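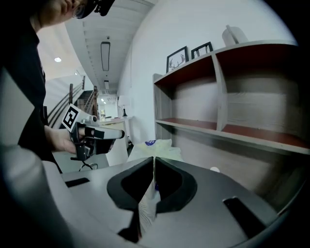
I finally made it over to the Tullel open day, and my feet are only now forgiving me. If you missed my August post, Tullel is the big storage and home organizing showroom out past the Mosquera turnoff, the one that used to sell carpet. They do one of these days every winter when everyone is feeling guilty about their closets, and this year I dragged my sister-in-law along (she has three kids and a mudroom, so she had opinions).

We got there at 20 past ten and the parking lot was already full. They hand you a paper map at the door, which I lost right away, so we just wandered. The front half is all furniture, mostly open shelving and cubbies in every size you can think of, and the back half is set up like little pieces of a house, with a hall, a pantry, a kid's room and a laundry corner.

I spent most of my time with the shelving. I've been going back and forth all year about what to put along the wall in our den, and I kept thinking I wanted doors. Well, I've changed my mind! The open units look so much lighter when you're standing next to them. The ones I liked best had pale gray frames with a warm reddish-brown at the back, divided compartments up top and one long shelf running along the bottom. That long shelf is what sold me. Boots, board games, the slow cooker that has never had a home, all of it could go down there without fighting a divider. My sister-in-law thought the brown would look dated in five years and we argued about it all the way to the pantry.

Heather Dow gave the eleven o'clock talk, which was packed, and I stood at the back next to a stack of bins. Her thing is that you should tidy from the floor up. Get everything off the floor first, bags especially, and only then start deciding what goes on which shelf. She's very against the "temporary" plastic bag in the corner. I have at least two of those at home and one has been temporary for a long while. She also said to leave one compartment with nothing in it for a month and see what drifts there, and I'm going to try that one.

Now prices, since people always ask. The Stanano unit, in the size I'd need, was $463, and delivery is extra. The Itum one is a bit narrower and was $300 on the day. I opened and closed my purse a few times and then bought a set of drawer dividers for $14 and went to get lunch. The Itum price is good through the end of the month, so I have some time to measure the wall properly, which I should have done before I left the house.

Lunch was chili from the cart outside. Good chili, cold bench.

A few things if you go to the next one. Bring your measurements. Wear layers, the back half is freezing. The laundry corner was a letdown, just two hampers and a folding board, but the kid's room was lovely and you can let little ones pull things out and put them back. Strollers are fine in the front but the pantry aisle is really tight.

Posted Jan 10, 2023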